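Fulloser Clothing Exchange: progress report to the Vestus Fund
December
By Orvokki Saarela

This covers the second half of the grant year. The first half was mostly about getting the room and the shelving, and was reported separately by Callum Cheetham. Since then the exchange has been open every week except for one closure when the heating failed at Flerkilgate.

Items in and out

We took in 500 garments in the period. Of these, 152 went out as part of made-up children's bundles and the rest went out singly, went to rag, or are still on the shelves. The bundle figure is lower than we forecast. The main cause is that bundles take longer to put together than we allowed for in the application, and for most of the autumn we had two people sorting when we had planned for four.

A children's summer bundle is a T-shirt, a pair of shorts and a pair of socks, folded and stacked so that it can be handed over in one go. Winter bundles add a jumper and, where we have one, a coat. Coats are kept on the rail and added at handover as they make the stack too bulky for the shelf.

Sorting and folding

All folding is now done on the white-topped table along the back wall. Before the move it was done wherever there was a clear surface, and things got mixed up between sizes. The heavier or flatter piece goes down first, folded, and softer things go on top. Socks go last.

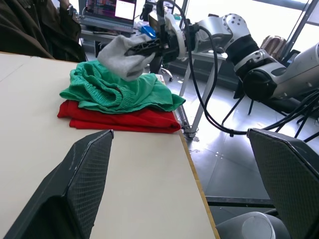 Thijs Maes wrote the folding order out on one side of paper and it is pinned inside the cupboard door. New helpers have picked it up without much trouble. The one thing that is still done differently by different people is whether socks are balled or laid flat. We have settled on flat, as balling stretches the cuffs and parents have asked for pairs they can check at a glance.

Stained or torn items are taken out before they reach the table. Rag goes to Ngubane, who collect monthly and pay a small amount by weight. That income is in the accounts under sundries.

Shorts and other elasticated clothes have been slower to fold than anything else. A T-shirt can be spread flat and folded from the sides, but a gathered waistband pulls the cloth in and the legs do not line up. We now open shorts out fully, smooth the waistband, fold one leg over the other and then fold in half. If they come out of the bag in a heap they are shaken out first. Rodrigo Pastor tried pressing a batch of cotton shorts to see if it saved time later on. It did not, and we have stopped. 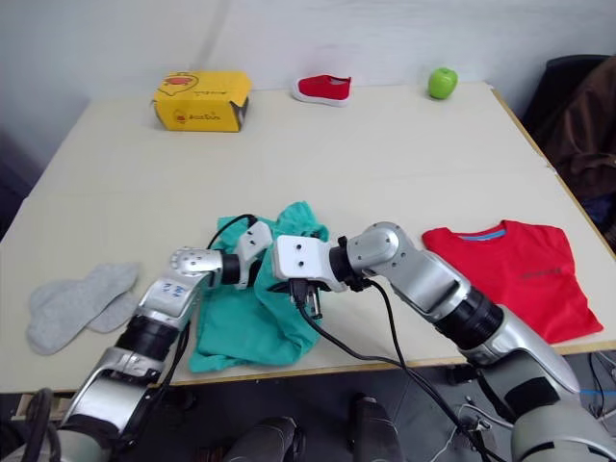 Shoes and small items

Shoes were not in the original plan. People bring them anyway, so from this autumn we accept children's shoes if the soles are sound and both are present. Single shoes are held for up to a month in case the other turns up in a later bag, and then go to rag. Canvas shoes move quickly. School shoes hardly come in at all and we have a waiting list for them.

Small items that come in with clothing, mostly toys and boxed games, are put to one side and passed to the playgroup.

Spending

We are within budget on rent and storage. The shelving cost slightly more than quoted and the difference was met from the rag income. The travel line is underspent, and Heikki Koivisto would like to discuss moving what is left of it to laundry, where we expect to go over by the end of the year. We have not moved any money without agreement.

Next period

We want to get the bundle number up. The plan is to sort by size as bags arrive and to run one longer folding session a month, from 10 am, in place of the short ones after closing. Summer stock that is already clean will be folded over the winter so that it is ready for spring.
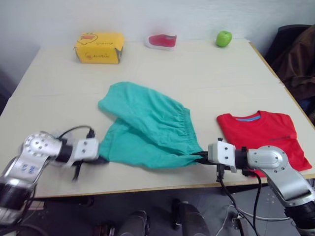 Will the summer bundles be ready before the schools break up?

We expect the smaller sizes to be ready by Easter. The larger ones depend on shorts coming in, and we are short of those from age nine upwards. We will ask for them by name in the spring appeal.

The accounts for the period and the size-by-size stock list are attached separately.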